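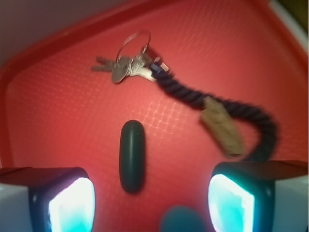
Landumby Robotics Club, general list
February 2025
Subject: Re: Re: keys task, and who changed the lights

Replying to the whole list instead of just the arm group, seeing as the original went to the whole list and three subgroups have since answered it in three different threads. Please let this be the thread. The original is at the bottom for anyone who joined this month and would like to know what they joined.

First, the lights. It was us. The drive base people are innocent, for once. The panels on the inside faces of the fingers had been running dim since August, when somebody turned them down so they would stop bouncing off the clear cups, and no one in the arm group wrote that down. We are out of cups and into keys now, so up they went. If you think they are too bright, you should see what the wrist camera thinks. There is a pinkish-white patch in the middle of the tray that the segmenter has decided is an object. It has tried to pick up the patch. It has tried with real commitment.

Several of you suggested swapping the red tray for a matte one. We can't. The Wudora rules say "the supplied tray," the supplied tray is red plastic with a raised crosshatch on the floor, and the judges will be bringing their own copy of it. Sanding ours would make us very good at sanded trays. Same goes for the offer to spray it with something. Thank you, no, and please take the can home.

What we can do is change how we light it and what we feed the model. The current plan:

Panels stay at the bright setting for all recording from now on. If you need them dimmer to debug something, dim them, debug, and put them back. The setting is in the config file and it is commented. Read the comment.

Each recording session gets a handful of runs with the ceiling lights off and a handful with the blinds up. The Wudora hall last year had windows all down one side, and at four in the afternoon half the teams found out what their thresholds were made of.

Add reflection patches to the labeling scheme as their own class. Yes, this means relabeling. I know. We have 4,000 frames from before the change and I am not proposing we touch all of them. The labeling group can pick a slice. If they pick wisely, the rest of us will say nothing and bring snacks.

Now, the keys. The question in the earlier message was where to grasp, and the replies split into ring people and rope people. I've read them all, including the one with the free-body diagram drawn on a napkin, and I'll try to be fair to both sides before telling you what we're doing.

Ring people say the split ring is the one part whose shape you can trust. It's a circle, it's shiny, and the keys and the clasp both hang off it, so if you have the ring you have everything. All true. The trouble is that the ring is thin, it lies close to the tray, and on our camera it is slightly soft in most frames. The fingers also have flat faces, and to get hold of a wire hoop lying on a textured floor you have to come down exactly on it, at which point you are also pressing on the texture, and the force reading looks the same whether you have a ring or a tray. We have grasped the tray many times. It has never once come up.

Rope people say the lanyard is thick, dark, and very visible against red, and that a rope braid gives the pads something to bite on. Also true. But the lanyard lies in whatever curve it feels like. In the current setup it sweeps out to the right and then back under the right finger, so before the arm has done a thing it's already in some sort of relationship with the far end. And if you lift by the rope in the wrong place, the ring and both keys swing, the clasp turns, and you're carrying a pendulum over to the drop box. The rules give us 15 seconds from first contact to release. A pendulum can use up a good many of those just thinking things over.

A third party (one person, you know who you are) argued for the leather tag. I was ready to be rude about this and then I looked at it again. It's flat, it's the only light thing on the dark rope, and the detector finds it nearly every time. The problem is motion. The tag goes on moving after everything else has quit, and a wrist camera looking at a swinging tag gets a tan smear. If we wait for it to settle it may be the best landmark we have. As a landmark, mind. I still don't want to grab it.

So the plan for the next build night is as follows. Detect the clasp, where the rope meets the ring. Grasp the rope just behind it, on the lanyard side, with the fingers across the braid. That keeps the hanging part short. If the clasp can't be found, look for the tag and follow the rope toward the keys from there. If neither can be found, back up, nudge the whole lot with a closed gripper and look again. The nudge is allowed. I checked the rules, then had someone who dislikes me check them.

The Dririer pads arrived and are in the second drawer. They are softer than the old ones and we only have 2, meaning one pair, meaning if you mount them with the wrong screws we'll all be going to Wudora with cardboard. Use the short screws. The long ones go through the pad and come out the other side, and we have a pad in the museum cup that demonstrates this.

For those asking about the Tsuji controller: it's still on loan to the line follower group and we're still on the old one. The old one is fine. It drops a packet now and then and the arm does a small shrug. The shrug has been characterized. Please stop filing it as a bug.

Sign-ups. I need people for recording and people for resetting. Resetting means picking up the keys between runs and dropping them back onto the tray without arranging them. This is harder than it sounds. Everyone has a natural drop, and everyone's natural drop lands the same way, and the model learns your wrist in an evening. Swap out often. Drop left-handed. Drop while talking to someone. The last batch had the keys at the top of the tray in practically every run and the left side bare, and I'd like the arm to learn that the left side exists before the judges tell it.

The target for the night is 32 recorded runs with the grasp point marked. If we get there early we go home early, and I will deny having said so.

Two loose ends that I can't find a heading for. The keys on the lanyard open nothing. They came out of the parts bin, and whoever took them to try on the storage cabinet, please be satisfied with your answer. And if you move the arm's base for any reason, rerun the hand-eye calibration before you leave, even if you moved it "back to the same place." It was not the same place.

Arm group, bench two

----- Original message -----
To: general list
Subject: keys task, and who changed the lights

Hi all,

Couple of things from the bench last night.

We started on the keys task from the Wudora sheet (the one where the arm has to lift a set of keys on a lanyard out of the tray and put it in the drop box). The foam blocks code does not carry over. With blocks you take the center of the blob and close. With keys and a rope the center of the blob is often a bare bit of tray with the lanyard curving politely around it, so the gripper goes down into the gap and closes on nothing, then reports success, as the fingers did close. We need a proper grasp point. Does anyone have strong feelings on ring vs. rope? I assume yes.

Also, the finger lights were a lot brighter than the last time I used the arm and there's now a hot spot on the tray. Did someone change them? I'm not mad, I would just like it in the log. I spent an hour cleaning the lens.

Other stuff I noticed:

- the two keys overlap near the ring a lot and get labeled as one key. Do we care? We lift them together anyway
- the detector is solid on the rope, patchy on the ring
- the bench two laptop is out of disk again. Most of it is August. Can we archive August

I can be there next build night but have to leave early for the Landumby bus, so somebody else will have to do shutdown. Park the arm first, THEN kill the power. It sags.

Thanks

----- End of original message -----

Landumby Robotics Club general list. To unsubscribe, write to the list with "unsubscribe" in the subject line and then wait for somebody with the password to come in.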